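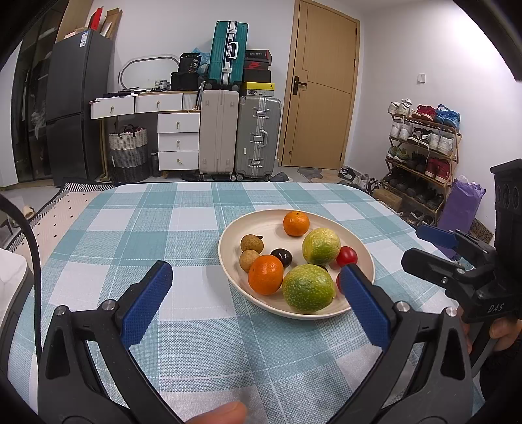 Progress report to the Nodell Fund
May 9, 2018
Prepared by Wahyudi Chin, Kellemwood magazine

The interview series with television and film people is going well. Six conversations are recorded and two are already on the site. The talk with the actress Araújo about her years in soap operas was read most, with 700 visits in the first week.

One singer asked to see her text before publication and took out a part on her divorce. We agreed to this – the piece is now shorter, but she is content with it.

From the grant we have spent 600 pounds, mostly on transcription and train tickets to Tuvton. The photographer's invoice did not arrive yet.

The remaining texts will be published until the end of July. I would like to ask if the fund's logo should stand on every page or only on the first one.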